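# Chapter 3: The Small Room Problem

I learned interior planning from a man named Gunārs Vanags, who made every beginner start with a bathroom. I was furious about it. I wanted hotel lobbies! I wanted staircases! What I got was a tape measure, a pad of squared paper and a month of other people's sinks.

He was right, of course, and I've been doing the same thing to my own students for 20 years. A bathroom is where you find out whether you can plan at all. In a big living room you can put the sofa a foot off and the room forgives you. Put a vanity a foot off and somebody bangs a hip on it every morning before coffee.

So we'll stay small in this chapter. We'll look at three things: what's underfoot, what's at hand height, and what's on the wall (or wherever else you choose to put a mirror — we'll get to Bimla Pal's ideas about that in Section 3.4). I call these the floor, the counter and the glass, and my students call them that too by about the second week, mostly to make fun of me.

Keep the three in mind as you look at this bathroom setting, with its striped gray carpet, stone-topped vanity and big mirror. 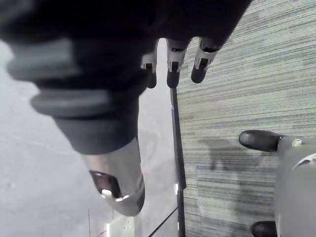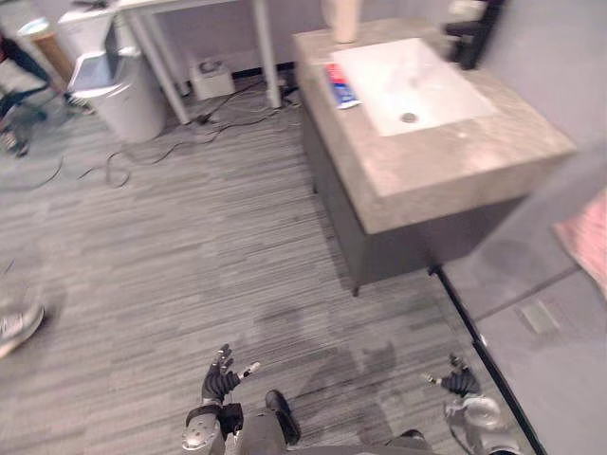
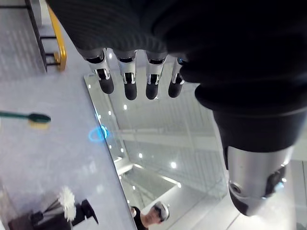
Let's take the floor first. Any time two floor surfaces meet, you've drawn a line in the room whether you meant to or not, and people read that line as a border. They'll slow down at it, or line up their shoes along it. If the line falls somewhere silly, like halfway under a cabinet, the whole room feels like a mistake. Stripes make this stronger. A stripe pulls your eye along its length, so it can stretch a stubby room or make a narrow one feel like a bowling lane. Draw the stripes on your plan! Most students just write "carpet" and move on.

Next, the counter. When I do a site visit I ask the owner to leave everything out, exactly as it was at breakfast. Toothpaste, bottles, the lot. Gaétan Doucette, who taught the evening section with me for years, used to sketch only the clutter and leave out the sink altogether, and you could still tell where the sink was. Try it. The stuff people leave out shows you how far they reach and how much flat space they need beside the basin.

Then there's the glass. A mirror gives you a second copy of whatever it faces, and beginners forget to ask what that is. It may well be the ceiling. If your lights are in a neat grid, you get the grid twice. If they're a mess — well, you get that twice too.

### Before you read on

Measure a bathroom you use every day and draw it to scale. Mark every change of flooring, every object on the counter, and whatever shows in the mirror when you stand at the sink. Bring the drawing with you to Section 3.1, where we'll start with the floor line and the Melholm house, whose upstairs bathroom had to be laid out twice.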